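# How do I mount a hanging planter on a breeze block wall without it pulling out?

**Pendo Rugemalira**

I've finally got a proper balcony (Kinyua Court, second floor, gets the sun until late afternoon!) and I want to hang a big basket of trailing tomatoes from the side wall. The wall is painted breeze block. My first attempt was two screws in plain plugs and the whole lot sagged within a fortnight. The basket weighs 20 kg after watering. Is it the plugs, the screws or the wall? I own a hammer drill and I'm keen to learn.

**Nassoro Okoth**

Lovely project, and very doable! Breeze block is crumbly stuff, so ordinary plugs just chew a bigger hole for themselves. Go about it like this:

1. Tap along the wall and find out whether the blocks are solid or hollow. Stay in the middle of a block, well away from the mortar.

2. Drill with the hammer action switched off. It takes longer, but the hole stays round. Go 70 mm deep and get the dust out with a little pump or an old straw (shut your eyes if it's the straw).

3. Use resin anchors – with a mesh sleeve if the block is hollow. I've had good luck with the Stinberg ones. Leave the resin overnight before you hang anything.

4. Choose a bracket that spreads the load over several fixings. A rounded plate with small holes set around a big central one is a shape I like a lot, and you can thread a cable tie through the middle for your watering pipe.

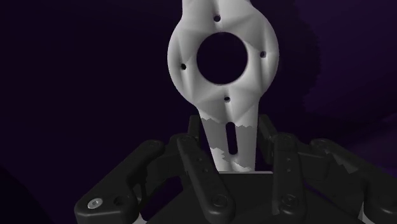
5. Hang the basket dry at first, leave it a day, then water it and look for any movement at the plate.

Mine has been up since October with two baskets on it and I'm still daft enough to go out and admire it. Do fill the old holes before you paint, or the damp gets in.

**tirken_allotment**

Agree about the resin. Also, 20 kg is a lot of tomato. Could you stand it on the floor and train it up a string?

**Pendo Rugemalira**

Solid blocks, I've just tapped them all! Resin is on order – and I might try one on a string as well, there's room for both.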